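Folding Trousers at Home: A Comparison of Three Methods
Project report by Annapurna Salian, Household Textiles unit
Supervisor: Jolene Kereama
Submitted 22nd October

1. Why I chose this topic

In my family the clean clothes are carried from the line to the bed, and they are folded there. When I moved to Nelthorpe to study, I shared a house with three other students and I saw that every person folds trousers in a different way. My housemate Shazia Bhutto rolls them. Parisa Khosravi folds them in three and stands them up in the drawer. I hang mine over the back of a chair, which my mother does not like.

For this unit we had to study one ordinary task at home and describe it carefully. I asked myself a simple question: does the way of folding change how the trousers look when they come out of the drawer again? I was also interested in the first step, the laying out, because the books in our library say very little about it.

2. What I read before starting

Most of the guides I found begin with the words "lay the garment flat" and then go directly to the folds. Only the class handout had a longer part about laying out. It says that the maker's creases and the washing creases are two different things. A maker's crease is put there on purpose, for example at the front of dress trousers. A washing crease comes when the cloth dries in a bent position. Jeans normally have no front crease, so every line which crosses the leg can be considered a washing crease or a folding crease.

The handout also says that denim keeps a fold longer than thin cotton, and that the thick places (the waistband, the hems and the place where the leg seams meet) decide where the fold will sit. I found this second point very useful later.

3. Garments and place

I used six pairs of trousers from our house: four pairs of jeans and two pairs of cotton work trousers. All were washed on the same programme and dried outside in the shade. I did not buy anything for the project except a notebook and a tape measure.

The work was done in the bedroom. I wanted first to use the kitchen table, but it is only 80 cm wide and the legs of the trousers hung down over the side. Ms Kereama said in our first meeting that a surface should be chosen for how people really live, and in our house people fold on the bed. A bed is soft, so the cloth sinks a little and cannot be pressed as hard as on a table. I accept this as a limit of the project.

4. The three methods

The half fold. One leg is laid on top of the other, with the back pockets outside. The trousers are folded once at the knee and then once again.

The file fold. The legs are put together as before, and the pointed part of the seat is tucked in to make a straight side. Then the trousers are folded in three, starting from the hems, until they can stand up alone.

The roll. The legs are put together and the trousers are rolled from the waistband to the hems. Shazia starts from the hems, but I found that the waistband is too thick to finish the roll neatly.

Each pair was folded by every method and left in the same drawer for two nights. After this I took it out, shook it once and gave it marks for creases. Razia Abbasi from my class gave marks also, without knowing which method had been used. When our marks were different we talked until we agreed – this happened mostly with the work trousers.

5. Laying out

I spent more time on this step than I planned. If the trousers are not lying well, every fold after it is crooked and the pile leans. After some practice I used this order:

Close the button and the fly, and empty the pockets.

Hold the waistband with both hands, shake the trousers once, and let them come down slowly on the bed with the front side up.

Look for the waistband first. The belt loops and the front pocket openings are good signs to see if the waist is twisted. On jeans with a leather patch, the patch helps also to find which part of the band belongs to the back.

Pull each leg gently from the hem so that the side seam runs straight. A gap can stay between the legs at this moment.

Smooth the cloth from the crotch toward the hem with an open hand. The denim overlaps and creases most where the fly ends, so this part needs a second smoothing.

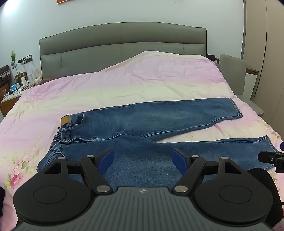
6. Results

The file fold had the best marks for the jeans. The creases were short and they were mostly in the lower leg, where they are not much noticed when the person is standing. The half fold left one strong line across the knee. In two pairs this line was still there after a full day of wearing.

The roll was a surprise to me. It gave no sharp line at all, but it gave many small soft creases over the whole thigh. On denim these went away quickly. On the cotton work trousers they stayed, and both Razia and I gave low marks.

For space in the drawer, the file fold and the roll were almost equal. The half fold needed more space because the pile fell over when a pair was pulled out from the bottom.

I measured time too. The roll was the fastest, with about 50 seconds for one pair including the laying out. The file fold was the slowest in the beginning, but by the end of the project I was nearly as quick with it.

7. Problems

The quilt was a difficulty I had not thought of. When there is a raised place under the quilt, the leg lies over it and looks wrinkled although the cloth itself is smooth. I learned to pull the quilt flat on the side where I was working – or to move the trousers a little lower on the bed.

The second problem was my own marking. I became less strict after the first evening, so I marked the first pairs again.

The number of garments is small. I would not like to say that the results are true for wool or for very thin summer cloth. If I repeat the project in January, when the washing dries much faster, I would like to include linen and to leave the trousers in the drawer for a full week.

8. Use at home

Parisa has kept her file fold and I have changed to it for my jeans. The work trousers I now hang by the hems. Shazia still rolls everything, and she says the small creases do not trouble her.

Thanks

I thank Razia Abbasi for her patient marking, my housemates for lending their clothes, and Jolene Kereama for reading two drafts of this report.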